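Chapter 6
Marking a Place: Reference Points on Tables and Work Surfaces

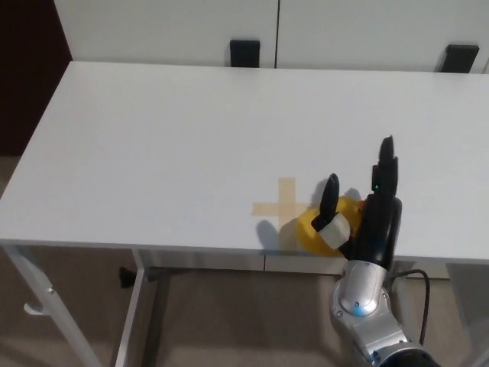

A work surface does very little by itself to tell its users where things belong. A plain white table has four edges and four corners, and everything between them looks the same. When an object must be returned to one spot many times, by one person or by several, the surface needs a mark. This chapter is concerned with such marks: how they are chosen, how they are laid down, and how they are kept in good order over weeks of use.

The subject may seem slight. In the Sugden teaching rooms, however, a review of one term's record sheets found 163 entries in which an object had been set down in the wrong position. Of these, 34 came from a single table that had no mark of any kind. The students had been told to place the object "near the front, to the right of the middle." Each had followed the instruction faithfully, and each had understood it differently.

Learning Aims

After studying this chapter, the student should be able to:
explain the difference between an edge reference and a point reference;
lay a tape cross square to the front edge of a table;
place a small object on a cross in a repeatable way;
decide when a mark is due for replacement.

6.1 Why a Cross

The simplest mark is a dot. It shows a position but gives no direction, and it disappears as soon as an object is set on top of it. A cross has arms that reach past the object. Even when a rubber duck hides one side of the cross, the arms that remain in view still point toward the center, and the position can be checked without lifting anything.

The arms also give direction. If one arm is laid parallel to the front edge of the table, the object can be turned to match it. For a round ball this is of no consequence. For a duck, a cup with a handle, or any other object with a front and a back, it should be written into the instructions. "Beak to the right" is a complete instruction and takes little space on a record sheet.

6.2 Choice of Tape

Masking tape is recommended for most indoor tables. It tears by hand, can be written on, and generally lifts cleanly if it is not left in place too long. Tan tape is easily seen on white. On a pale wood top, a darker color should be used.

Ka-ming Kwan, whose notes form the basis of this section, advises against building up layers. A new cross laid over an old one raises the surface, and a light object may rock or lean. The old tape should be removed in full and the table wiped and allowed to dry before new tape is applied.

6.3 Position on the Table

The mark should be placed within easy reach of the person working and far enough from the front edge that the object cannot be brushed off by a sleeve. Two distances should be measured and recorded, one from the front edge and one from the nearer side. Where a table stands before a row of cabinets, it should not be lined up by eye with the doors or handles behind it. Tables are moved for cleaning, and a mark that was "in line with the handle" on Saturday may no longer be so when work resumes.

Exercise 6.1 asks the student to lay a cross on a bare table, remove it, and lay it again from the recorded distances alone. The method of measurement follows Chak-lun Su and is set out in full in Section 6.4.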